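2024年4月4日　文・編集部
この記事は約3分で読めます

遠隔操作でロボットに作業を教える現場　Wokcombe見学記

Wokcombeの見学会に参加した。受付で名札を受け取り、廊下の突き当たりの部屋で20分ほど説明を聞いてから作業室に移った。撮影は許可された場所に限られ、操作卓の画面は撮らないように言われた。

Wokcombeは、人の操作をそのまま記録してロボットの学習に使う仕事をしている会社である。記録用のソフトはMumovonという名前で、以前は外部のものを使っていたが、12月に自社製に切り替えた。手の位置、指の曲がり具合、カメラの映像を同じ時刻でそろえて保存する。切り替えの前に取った記録は形式が違うため、変換しながら使っているとのことだった。

教え方は二通りある。一つは、人が腕を直接つかんで動かし、その軌道を覚えさせる方法。もう一つは、離れた席でグローブをはめ、その動きをロボットの手に写す方法。指の多い手を使う課題では後者が中心になる。腕をつかんで動かしながら指まで一本ずつ曲げるのは、一人では無理だという。

課題はカードに書かれていて、操作する人はそれを読んでから始める。一枚のカードにつき400回分を取るのが基本で、物の置き方は毎回少しずつ変える。失敗した回も消さずに印を付けて残す。Mumovonに登録済みの記録は見学の時点で2,986件と表示されていた。思ったより少ないと感じたが、短い動作を細かく分けず、始めから終わりまでを一件と数えるためらしい。

缶とトレーの課題は、左右の手を両方使うものだった。操作者は机の向こう側に座り、こちらからは背中しか見えない。左手が動いている間、右手は待つことが多い。どちらの手から動かすかはカードに書かれておらず、操作する人に任されている。

グローブは希望者が試せた。私もはめてみた。手首を返す向きはすぐに分かるが、指先がどこまで物に近づいたかが分かりにくい。力の感覚は返ってこないので、画面と実物を交互に見ることになる。三回やって、持ち上げられたのは一回だけだった。慣れた人でも、初日は記録として使えるものがほとんど取れないと聞いた。

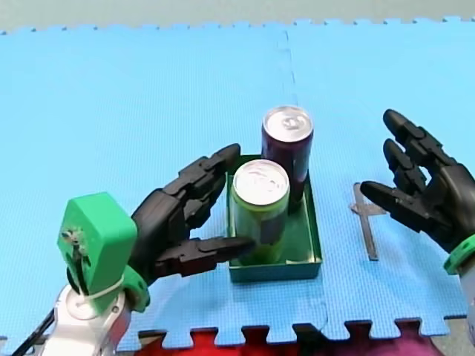
カテゴリー：見学レポート／ロボット・自動化

青いマットの上の濃い緑のトレーに缶が二本立ててあり、左の黒い手の指先が手前の黄緑色の缶に触れたところ。右手は開いたままである。手首まわりの緑色の部品は3Dプリンターで作ったもので、割れたときは同じ日のうちに刷り直すそうだ。

最後に、記録を学習に回す工程の説明があった。計算はSfeirという別の拠点で行い、結果を戻して同じ机で試す。缶の課題は学習後の動作を見られなかった。代わりに布を畳む課題の録画を見た。角を合わせるところで手が止まり、やり直す動きが何度か入る。人が迷った動きも一緒に覚えてしまうので、最近は操作前に手順を声に出して確認しているという。

質疑では費用と安全についての質問が多かった。費用の回答はなし。安全については、腕の動く範囲に人が入ると停止する設定で、非常停止のボタンは操作席と壁側の両方にある。記録の外部公開については、Follamusという名前で一部を出す準備をしているが、時期は決まっていない。

見学の定員は一回12人。申し込みはWokcombeの受付窓口で、次回の日程は未定。作業室は床に配線が多いので、かかとの低い靴がよい。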